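3.2 What people do with the bag afterwards

I came to this part of the work sideways. I'd been asking households about bins, and they kept wanting to tell me about the drawer, the hook or the cupboard where the old carrier bags live. So I went back to my notes from the Skellolley interviews and started again, this time with the bag itself as the main character!

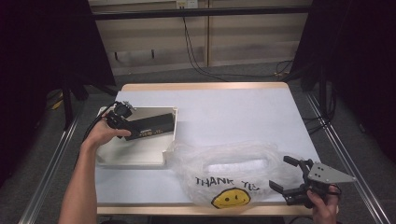
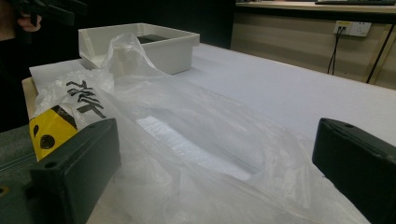

Figure 7. Thin plastic bag lying crumpled on a tabletop, with a white tray close by (two views).

Björklund households fell into two camps, and I'll call them folders and stuffers, as they did themselves. Folders press the air out, smooth the bag flat and tuck it into a square or a little triangle. Stuffers push it into another bag and shut the door quickly. Both camps agreed that the thin ones are the worst (one woman told me they "won't stay told"), and I have a lot of sympathy. The creases in Figure 7 run every which way, and in the first view even the THANK YOU printed over the smiley face has gone wonky at the end. Several folders said they use the printing as a guide, lining up the edge of a logo before the first fold, so a wrinkled one slows them down before they've properly begun.

I asked all 8 of my Brukden folders to show me their method at the kitchen table. Seven started by flattening with the side of the hand, and the eighth shook the bag out first, over the sink, which she said was for crumbs. Handles were where they disagreed, and quite warmly too. Some folded them in at the start, some left them till last as a sort of tail to tuck under. I've kept the two groups apart in the Triltix coding, and the stuffers get their turn in section 3.3.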